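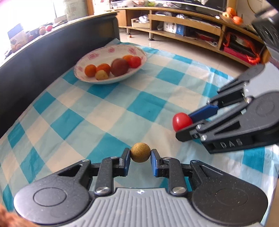
The Second Assignment

The mission board wrote to him in March to say that he had been reassigned. He had been in Prevcombe for six years, and in that time he had planted one church, which had come up thin but had come up, like the grass behind the bus station. He read the letter standing at the sink. It thanked him for his obedience, in advance.

The new place was called Irell. The board described it as "a receptive field," and he had been in the work long enough to know what that meant. Prevcombe had been a receptive field. On his first Sunday there he had preached to the landlord, the landlord's mother, and a man who was waiting for the rain to quit.

By now there were 80 of them on a good morning, and he had baptized most of that number in a cattle trough on loan from the Kofler feed store. The store wanted it back every Monday. He had once carried it across town by himself, upside down over his head, and was greeted by name the whole way.

The letter said he should "begin the process of releasing the work to local hands." He had taught a seminar on this very thing. It ran two days and had a workbook. On page four there was a drawing of a man walking away from a house, and the man was smiling, and until that morning it had never occurred to him to wonder what the man had been told.

He told the elders that night. He had prepared something from Acts, the part where Paul says goodbye at Ephesus and they all fall on his neck and weep. He got through the reading and looked up. The oldest of the elders asked whether this meant the office would be free on Thursdays.

"I suppose it would," he said.

"For the choir," said the oldest elder.

They prayed for him then, warmly and at some length, and toward the end of it they prayed for the choir.

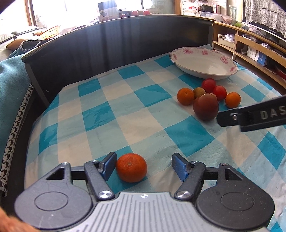
The farewell lunch was held two Sundays later, and he spent the week before it writing a speech that would sound unprepared. It had a joke about the trough. It had a charge to the young people. When the time came they put him at the head table, the one with the blue and white checked cloth, and a mandarin lay on the cloth in front of him while the youngest of the elders got up and preached. He had not been warned there would be preaching. It was his own sermon on the sower, which he had given his first winter and considered a failure, and the young man did it better. He had cut the Greek. He had also cut the story about the missionary's bicycle, and the thing closed up over the gap without a mark.

People cried. A woman in the back, who had slept through him for six years with great regularity, was wide awake.

He folded up the speech and put it in his coat.

Afterward they gave him an envelope for the trip. It held 456 in small bills and a receipt for him to sign. He signed. The choir had already started carrying music stands down the hall to the office, though it was only Sunday.

The bus to Irell left at six the next morning. He had figured some of them would come to see him off, and he stood out on the curb until the driver spoke to him about it. When the bus turned past the feed store he saw four of the elders on the sidewalk with the trough. They were carrying it right side up, one man to each corner. It looked easy that way.

He waved. They had their hands full.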